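Eveslow: Clearing a Game Table with a Mobile Arm
Student Project Report, Robotics Course
Authors: Andri Gisler, Flurina Kälin
Submitted October 1, 2026

Summary

The Eveslow project set out to teach a robot arm to pick up small objects from a raised play surface and place them in a bin. The work was carried out in the student recreation room at Clemden College. Over the course of the project the team recorded 324 demonstrations and trained one control policy, which was then tested in 50 trials.

1. Background

Earlier projects in the course used a plain bench and a fixed set of blocks. The instructors asked that this year's work take place in a shared room with ordinary furniture and daylight. An air hockey table was selected as the work surface. Its white top gives good contrast with most objects, and its raised rim presents a problem that a flat bench does not — the fingers must clear the edge on every approach.

2. Equipment and Setting

The arm carries a small camera close to the gripper, and a second view is taken from head height. Both views are stored with the joint positions. Software for recording and playback was written by the team under the name Trivumo. Objects were chosen to differ in shape and color, with flat discs included as the hardest case.
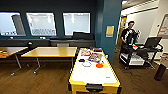

The play surface with objects spread over its far half, and a laptop on the cart to the right.

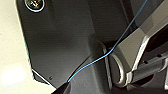 3. Method

Each demonstration began with the objects placed by hand in a new layout. One team member guided the arm while the other reset the table and kept the written log. Recordings in which an object left the table were marked and kept out of training. The remaining set held 1,492 separate grasps.

Flurina Kälin was responsible for the training code. Andri Gisler prepared the layouts, checked cable routing before each session and maintained the log. Strong light from the windows changed the look of the white surface during the day, and sessions were therefore spread across morning and afternoon.

4. Results

The policy handled boxes and other upright objects well. Flat discs remained difficult. In many trials the fingers came down correctly but closed above the disc, and the arm lifted with nothing in its grip. A second common fault was contact with the rim, mostly on approaches from the short end of the table.

5. Further Work

The team proposes a softer fingertip for the discs and a slower descent near the rim. A revised version will be entered in the Kılıçarslan student challenge in December. The recordings and the log have been handed to the course office for use by next year's group.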